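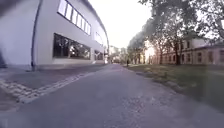 **Ranano Literary Society**
Minutes of the Fall Meeting of the Publications Board
Sunday, October 4, 2026

The chair called the meeting to order at 2:00 p.m. A quorum was present. The minutes of the May meeting were approved with one correction: under item 3, "novella" should read "memoir."

**1. Spring list**

The managing editor reported that the manuscript of *Detach*, a memoir in short chapters, has been received in full. It runs to 656 pages in typescript. Two outside readers recommended publication and both asked for cuts, chiefly in the middle section dealing with the author's years in Illham. One reader considered the letters to the author's sister the strongest writing in the book and asked that they be left alone.

Members discussed whether the Illham section should be shortened or moved to an appendix. The view of the meeting was that an appendix would go unread. The author has agreed in writing to work with an editor through the winter.

**Motion:** That *Detach* be accepted for the spring list, subject to a revised manuscript of no more than 300 printed pages. Seconded. Carried, one abstention.

**2. Zupan Prize for a First Book of Poems**

Entries closed in September. The Society received 190 manuscripts. Screening readers have been asked to return their scores before the end of the month, and a longlist of eight will go to the judge without authors' names.

The secretary noted that several entries contained acknowledgments pages that identified the poet. These pages have been removed from the reading copies, and the entries remain eligible. The guidelines for next year will ask for acknowledgments in a separate file.

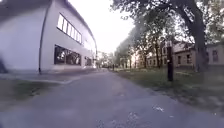
A member asked: May a poet who has published a chapbook enter the Zupan Prize?

The secretary answered: A chapbook does not count as a first book under the current rules, so a poet who has published one may enter, provided no full-length collection is in print or under contract.

It was agreed that this wording should be added to the guidelines.

**3. Reviews section**

The reviews editor reported that over half of the books assigned in the last issue came from the same few publishers. Members favored giving more space to small presses and to work in translation. The editor was asked to bring a list of possible titles to the next meeting.

A complaint was received about a review that disclosed the ending of a novel. After discussion, the board took no action. The letter will be printed in the winter issue with the author's permission.

**4. Reprints**

The stock of the Society's anthology of regional essays is nearly exhausted. Rights have been cleared for all but one of the essays. The board deferred a decision on reprinting until the remaining heir replies.

**5. Other business**

The public reading planned for the winter will feature contributors to the current issue. Each reader will be held to eight minutes.

**Action items**

- Managing editor: send contract and readers' reports to the author of *Detach*
- Secretary: revise the prize guidelines
- Reviews editor: prepare list of small press and translated titles
- Rights editor: write again to the heir regarding the anthology

The meeting was adjourned at 3:40 p.m.

Respectfully submitted,
Secretary to the Publications Board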